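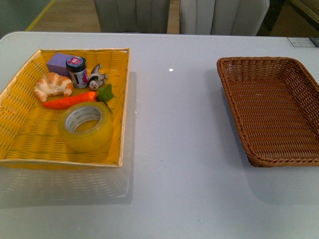 K. Mutiso

Home-Built Manipulators, Unit 5: Sorting Between Two Baskets
Handout, revised Dec 9, 2025

Scope

This unit covers the first complete task for the Stillotero arm: pick an object from the source basket, carry it across the table, release it in the target basket. Frame assembly and servo wiring were covered in Units 2 and 3. If your arm is not yet calibrated, finish Unit 4 before starting. An arm with an offset at the base joint will hit the basket rim long before it misses an object.

Workspace

The source basket is yellow and stands on the left. The target basket is brown and stands on the right. Leave a clear strip of table between them. The gripper has to be able to come down in the strip without touching either rim, and the home position is directly above it.

The baskets are not fixed to the table. Re-measure their corners in the table coordinate system at the start of every session and enter the values in the workspace file. Do not reuse the values of the previous group. Pull the chairs back far enough to keep the backs out of the arm's reach.

Objects

The set mixes shapes and surfaces that call for different grasps.

Sponge block. Compliant, flat sides. Any closing force within the servo limit will hold it. Use it for the first runs.

Jar with dark lid. Rigid. Grasp on the body, below the lid. It is placed upright; check whether it is the tallest thing the approach path must clear before setting the approach height.

Toy animal, black and white. Irregular outline, lying partly on its side. The fitted bounding box is a poor guide to the grasp axis. Set the axis by hand.

Toy croissant. Curved. Grasp across the middle of the crescent.

Toy carrot. Tapered. Grasp nearer the green end, where the body is thicker. A grasp close to the tip will slide off as the fingers close.

Packing tape. Lying flat, with the hole facing up. Either put one finger in the core and one outside, or open wide and take the full diameter. The second option needs clearance on both sides and will fail if the roll is against the wall of the basket.

Perception

Detection uses color thresholding followed by contour fitting. Two conditions in this setup cause most of the errors.

1. Low contrast. The tape is translucent and picks up the yellow of the basket, so a threshold on hue alone merges it with the background. The white core is the more reliable feature. Detect the core and take its center as the center of the roll.

2. Reflection. The tabletop is white and glossy. A small highlight shows between the baskets, and the yellow basket is mirrored faintly in the surface in front of it. Mask everything outside the basket corners before thresholding. If a highlight falls inside the mask, move the lamp. Do not lower the threshold to compensate.

The weave of the baskets produces many short edges. Blur before contour fitting and discard contours smaller than 3000 square pixels.

Motion

The cycle is home, approach, descend, close, lift, transfer, descend, open, home. Wait 30 milliseconds after the close command before reading the servo current. A current at the no-load value means the fingers have closed on nothing; return to approach height and detect again. Lift vertically until the object is above the rim, then begin the transfer. Combined lift and transfer is shorter but drags long objects against the basket wall.

The Udico controller accepts a queue of 16 waypoints. Longer paths must be split, with a stop at the split point. Put the stop above the strip between the baskets.

Exercise

Run 18 cycles with the sponge, then repeat with the tape. Log each failure under detection, grasp, transfer or release. Submit the log and your workspace file to the Sesov folder. Unit 6, in February, uses the same file.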